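## 3.2 Laying out the cloth on a made bed 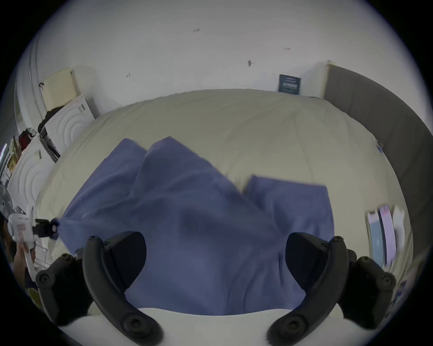 **Figure 2.** A blue cloth partly spread over a cream-colored comforter, with one corner held in a clip at the left.

The second task in our study of bedroom chores is spreading a loose cloth over a bed that has already been made. In the households we visited in Gorkdale, people did this for several purposes: to keep a pet off the bedding, to give themselves a clean surface for folding laundry, or to cover a spot that gets heavy use. Most of them described it as a job of a few seconds. When we timed it, the median was 23 seconds, and the longest attempts took several times as long.

We treat the task as having three stages. In the first, the cloth is put down in a heap or a loose fold somewhere on the near half of the bed. In the second, a corner is found and pulled out to one side. In the third, the remaining fabric is opened across the bed and smoothed. The stages overlap in practice, and some people went back to the first one after losing track of which corner they had.

Figure 2 belongs to the second stage. The left corner is taut while the rest of the fabric is still rumpled, with two raised peaks where it bunches and a flap folded back on the right. We coded a layout like this one as "one corner set". A folded flap matters for the coding because it hides part of the outline of the cloth. Two coders looking at the same flap could disagree on whether the straight side was an outer edge or a fold line, and in the first round they often did. Soriano rewrote the instructions so that a straight side lying over the comforter is marked as "unresolved" until the fabric has been opened further. Agreement improved after that change, and we recoded the earlier sessions from the Fajardo apartments to match.

The surface underneath also has an effect. A puffy comforter gives way under the hand, so a cloth pressed down in one spot tends to rise in another. On a flat blanket the same cloth stayed where it was put. People working on a comforter made more short smoothing strokes and fewer long pulls, and they were more likely to stop with small ridges left in the fabric. When asked, several said the ridges did not bother them - the comforter was wrinkled anyway and the cloth would be moved again by evening.

We collected 911 attempts in all, spread over 25 beds. Color contrast was recorded for each. Where the cloth and the bedding differed clearly, as with blue on cream, coders could follow the outline of the fabric with little trouble. White cloths on white bedding were harder, and 15 attempts were dropped from the outline measure for this reason. They are kept in the timing results. Small marks on the bedding were left out of the coding.

We did not ask anyone to use a set method. Some people set one corner and then worked across the bed, while others took hold of two corners and shook the cloth out in the air. The second method was faster on average but left the cloth off center more often, and the correction used up almost all of the time saved. In the Furholm homes, where the beds stood close to a wall on one side, shaking out was rare and people worked from the open side inward.

How flat a cloth has to be before the task counts as finished was the hardest point to settle. We first used a fixed limit on ridge height, but it rejected layouts that the people who made them were satisfied with. The final rule asks only that all four corners are visible and that no part of the cloth lies folded over another part. Under this rule Figure 2 is unfinished because of the flap on the right. Section 3.3 applies the same rule to fitted covers, where the corners have to be judged in a different way.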